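Re: [furniture-refinish] Recoating tabletops, cure times

> On 7/1/21 the list wrote:
> Is Stollora waterborne hard enough for a work table after 15 days? The Cukine sheet only gives recoat times.

Recoat time tells you nothing about hardness. We coated two tops in February, one in Stollora and one in Marinescu oil-modified, and kept a log. Both were sanded to 600 between coats — dry paper, no water.

Pale colors show rubbed marks late and dark ones show them early, so check both under a low side light.

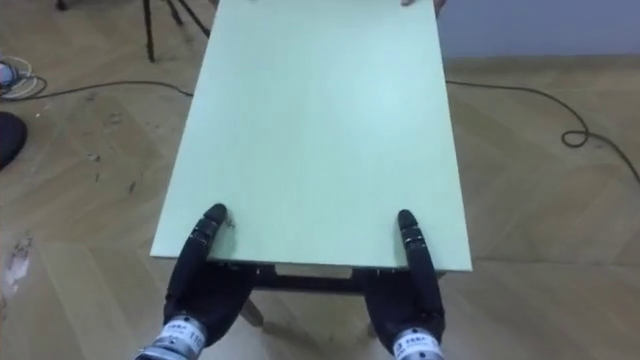 *Pale green top, near edge.*

Edges need one more coat than the face. Film there came out nearly a third thinner on our gauge. Break the corner slightly before priming or the finish pulls back from it.

Steps for a narrow table:

1. Remove the top if the fasteners allow it. Coat the underside first.
2. Put it back on the frame and check for rocking with a hand on the near edge.

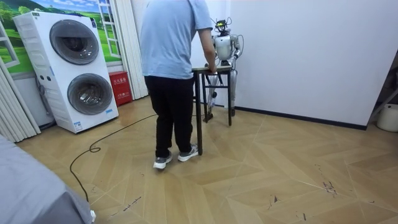 3. Retighten the crossbars after a week.

Does anyone have the Stellen sheet, part 339?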